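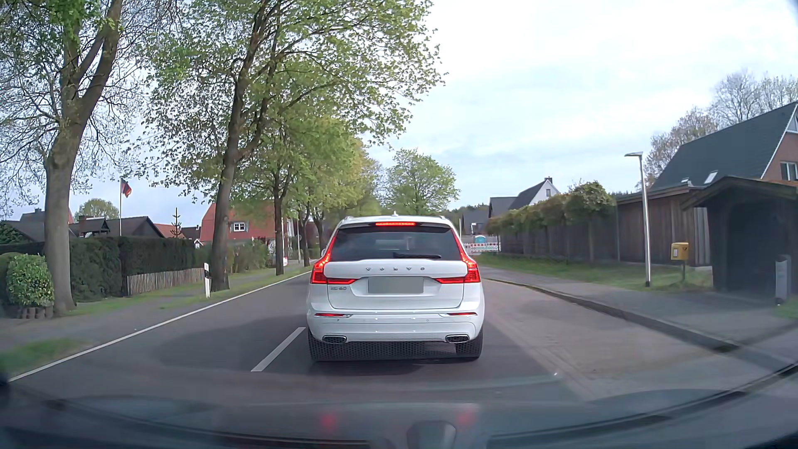
**Stundetstead Institute, Public Finance Section: discussion list**

**From:** Jitendra Nishad
**To:** public-finance list
**Subject:** Re: Kakier draft budget law, treatment of the reserve

Babita Rana wrote:

> I have been through the draft budget law twice and still can't tell what the Kakier finance ministry means by "reserve". In article 3 it is a line within the annual budget. In the schedule it looks like a separate account with its own opening balance. The press summary uses the word for both.
>
> If it is a line, unspent money lapses in March like everything else. If it is an account, it carries over, and the deficit figure in the summary is wrong by whatever was left in it last year.
>
> Has anyone seen the Rastogi paper the ministry keeps citing? The link in the schedule is dead.
>
> Babita

The draft means both, and the two should have had different names.

The article 3 reserve is a contingency line. It is voted each year, released on the signature of the finance minister, and any balance lapses at year end. The draft sets it at 116 million for the coming year. This is the figure in the press summary.

The reserve in the schedule is the stabilisation account set up under the old oil and minerals law. It receives royalties above the budgeted price and has an opening balance of 1,127 million. It doesn't lapse. Withdrawals need a vote of the assembly unless royalties for the year fall below 90 per cent of forecast, in which case the ministry may draw on it and report afterwards.

On the deficit, I don't think the summary is wrong in the way you suggest. The contingency line is counted as spent in full, so the headline overstates the deficit in any year when part of it lapses. The stabilisation account sits below the line. A withdrawal is shown as financing and leaves the deficit alone, and a deposit is handled the same way. You can rebuild the figure from table 2 of the schedule if you leave out the row marked "transfers, other".
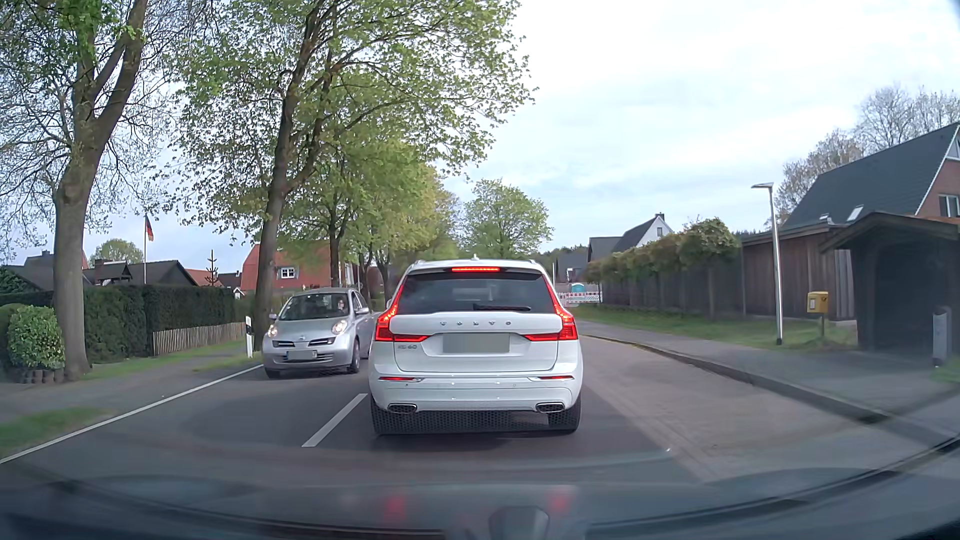 That row is where I would look for trouble. In the previous law, transfers from the stabilisation account to state companies were listed by recipient. The draft puts them in one row with pension top-ups and grants to the districts. The total is still published, but a reader can't tell whether the account is paying for a fall in royalties, as intended, or for company losses. The Lurel port extension was paid for out of this row, and it took a written question in the assembly to get the amount.

I have the Rastogi paper as a PDF and will send it off list, as it is too large for the server. It covers the withdrawal rule only. It recommends testing royalties against a five-year average. The ministry cites it in support of a test against its own forecast, which is a different rule and easier to meet: raise the forecast, and the shortfall appears without any change in receipts. Section 4 is the part to read. The annex uses an older price series and can be skipped.

The draft goes to the second reading in November. Comments from outside bodies close in October and must refer to article numbers, or the clerk sends them back.

## Points I would put in a comment

- Article 3: rename the line "contingency provision" and keep "reserve" for the account.
- Article 11: replace the ministry forecast with the five-year average in the withdrawal test.
- Schedule, table 2: restore the list of recipients under "transfers, other".
- Schedule, note 6: state whether interest on the account is credited to it or to general revenue. The draft is silent, and the last two annual reports differ. 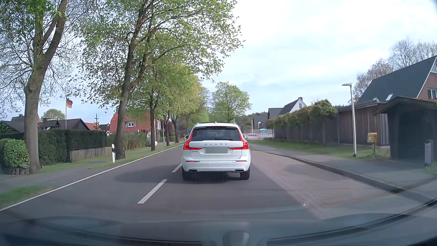
## Still open

I can't find a definition of "royalties" that covers the signature payments made when a licence is granted. If they are included, a year with several new licences will pass the test easily and the following year may fail it. If they are left out, they go to general revenue with no rule attached. Babita, you had the text of the licensing decree in the spring. Could you check whether it defines the term, and send me the article number if so?

Jitendra Nishad
Public Finance Section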